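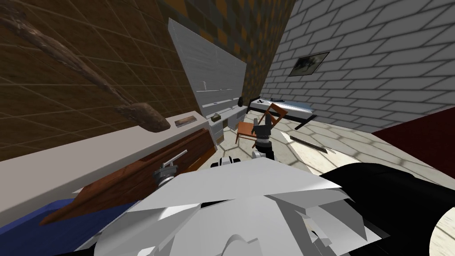

I've come to think a kitchen ought to be a bit too small. Ours in Gollgate certainly was, and in all the years we cooked there I never once ate alone, as anyone who wanted the kettle had to squeeze past whoever was at the stove (and usually got handed a spoon on the way).

When we moved to Voltdale we had room for everything, and I'll admit I loved it for a good while. But people drift off to the far corners with their phones, and dinner gets made in silence. By November I was missing the elbows. If you're planning to knock down a wall, my dears, do have a few neighbours over for soup first, and see where they stand.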